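Export Desk Diary
August 31, 2023

The desk opened at the usual hour with the Trelter consignment still outstanding. This is the shipment of two adult alpacas from the holding farm at Bistilthorpe, and the file has been with this office since March. The veterinary certificate was returned yesterday with a query on the microchip number of the younger animal. Mr. Tokarz compared the entry with the farm register and found that two digits had been reversed by the clinic. A corrected page was requested by telephone and confirmed in writing before ten o'clock.

The client was informed that the booking would be held but that no departure could be promised until the corrected page had been stamped. She accepted this with good grace. She asked again whether the animals might travel in one crate. The answer remains that the carrier requires one crate for each animal, and the quotation was left as issued.

Ms. Kashyap spent the morning on a household move with three cats and an elderly spaniel. The owner wished the dog to be sedated for the flight. Our standing advice was given: airlines will generally refuse a sedated animal at check-in, and the owner should speak to his own veterinarian about getting the dog used to the crate beforehand. He has been asked to feed the dog in the crate each evening and to leave the door open at night. A crate of the next size up was ordered from Michalík at his request, as the dog could not turn comfortably in the first one.

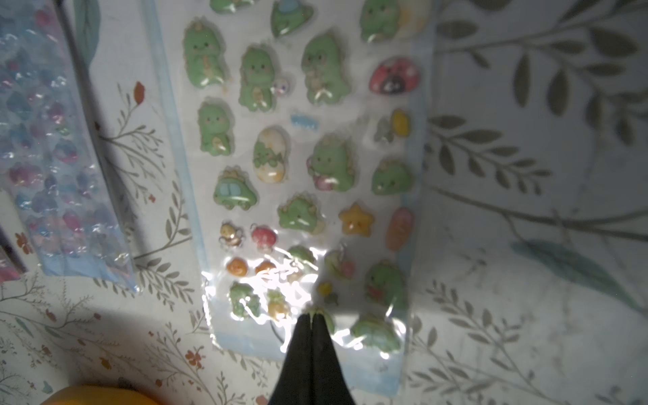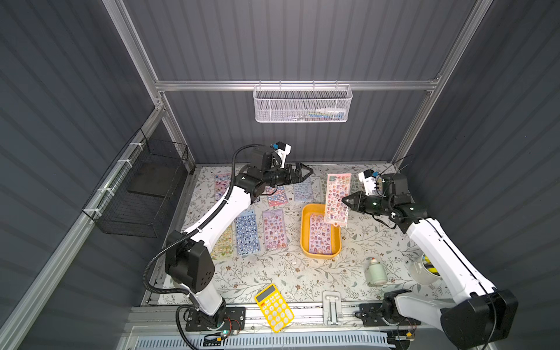 Andbridge Animal Transport, Export and Documentation Department

The afternoon was given over to the rabies titer files. Mr. Pacheco reports that 12 results are awaited from the laboratory and that the oldest was submitted in good time for its travel date. Two owners had booked their own seats before receiving a result. Both were reminded in writing that the waiting period is counted from the date on which the blood was drawn, and that this office cannot shorten it. One has agreed to let the animal follow on a later flight. The other has not replied.

Mr. Cieślak returned from the cargo terminal at three. The animal reception room there will close at eight in the evening from next week, two hours earlier than at present. Late connections will therefore need an overnight stay at the kennels, and he has asked that the charge be shown as a separate line in all new quotations. He also delivered the spare water dishes, which have gone to the store.

An inquiry was received from a breeder who wishes to send 20 laying hens abroad. Poultry is handled under different rules and this desk has little recent practice with it. Mr. Penry will write to the authority in the country of arrival before any figure is given. The breeder had been told elsewhere that a deposit of 1000 was payable at once. He was advised to pay nothing until the import permit question had been settled.

The corrected page for the Trelter animals arrived by courier at twenty past four and was placed in the file. It goes for stamping first thing tomorrow, with Mr. Tokarz attending in person. The kennel keys were signed back in by Ms. Kashyap and the desk closed at half past five.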